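Unit 4: Setting out a shared desk
Workplace Organisation, Kultari campus
Handout revised 11/15/23

4.1 Zones

A desk surface is divided into a working zone and a storage zone. The working zone lies directly in front of the chair and should make up nearly 80 per cent of the top. It holds only what is needed for the current task. The storage zone runs along the back and one side.

4.2 Small items

Pens, markers and scissors are kept upright in a single holder, scissors with the blades down and handles up. A square holder is preferred to a round one – it sits flush against a partition and leaves no dead corner.

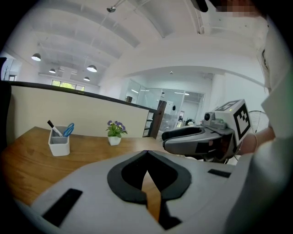 The holder goes on the side of the writing hand, within easy reach. Items used less than once a day belong in a drawer or on nearby shelving. Duplicates are returned to the supply shelf.

4.3 Plants

One small potted plant per desk is allowed under the Delum layout used in this unit. The pot must have a closed base or a saucer. Keep it clear of the holder and of any paper – watering is the usual cause of stained files.

4.4 Exercise

Draw your own desk top to scale, taking the depth as 60 cm. Mark both zones and the position of every item. Then redraw it with the storage zone moved to the other side and note which items need a new place.

Reading: Dristgate workbook, p. 33.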